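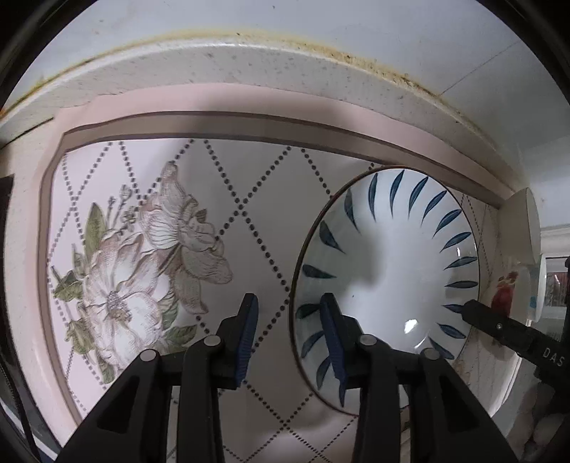
A white bowl with dark blue leaf brushwork, tilted against the kitchen backsplash.

Dandis: The Island Kitchen
Progress report to the Hegde Fund, February

Filming

Principal shooting for the first four episodes is complete. The fifth is two scenes short. We lost a day and a half on the Drelholm ferry dock to high wind, and the harbor office could not give us the dock back until the following Wednesday. By then two of our cast were committed elsewhere, so the dock arrival has been rewritten as an evening scene on the hill road. It plays well enough in the rough cut, and we do not plan to go back.

Episode six will be shot entirely in and near Arkville. The forest camp location we proposed in the application has been dropped. The access track washed out in the rains and the repair date keeps moving. The replacement is a river site closer to town, with parking for the equipment trucks and a covered area where the cast can wait. The permit is signed.

The cooking contest segment now runs in every episode instead of every other one. Test viewers remembered it better than the travel games, and it costs less to shoot. The kitchen set stays up between shooting blocks.

Cast and format

There are five regular cast members and one guest per episode. Guests are confirmed through episode five. For episode six we have a first choice and a backup, both singers, and expect an answer from the first choice before the end of the month. We will send the name to the Fund as soon as the contract is signed and ask that it be kept out of any newsletter until the broadcaster announces it.

Running time has settled at 52 minutes. The first cut of episode two came in at 71, mostly because of the night market sequence, and part of that material will go out as an online extra.

Audience work

The preview screening in Arkville was free and open to residents. The hall holds 500 and it was full. We handed out comment cards at the door and got 200 back. The most common complaint was that the captions went by too fast, especially when several people were talking at once. The editors have slowed them down from episode one onward. A smaller group of comments asked for more of the town itself and less of the bus.

The show's mailing list stands at 2,563 names. Most signed up through the trailer page. We have sent two messages so far and will send the next one when the air date is public.

Local hiring

Drivers, caterers and two of the three location assistants were hired in Arkville and Drelholm, as the grant requires. The third assistant came with the camera crew. We could not fill the sound assistant job locally and filled it from the city after two rounds of advertising. Pay records are attached to the finance section.

Budget

Spending is in line with the revised plan except for transport, which is over — the ferry delays account for most of it. We have moved money from the forest camp line to cover this and are not asking for additional funds. Music licensing has not been billed yet. The quote for the opening song is good through the end of the edit.

Next period

Shoot episode six. Lock picture on episodes one through three and deliver them to the broadcaster for review. Finish English subtitles for the same three. Hold a second preview in Drelholm if the school hall is free; the request is in and we are waiting to hear.

The next report will include the delivery schedule and the final guest list.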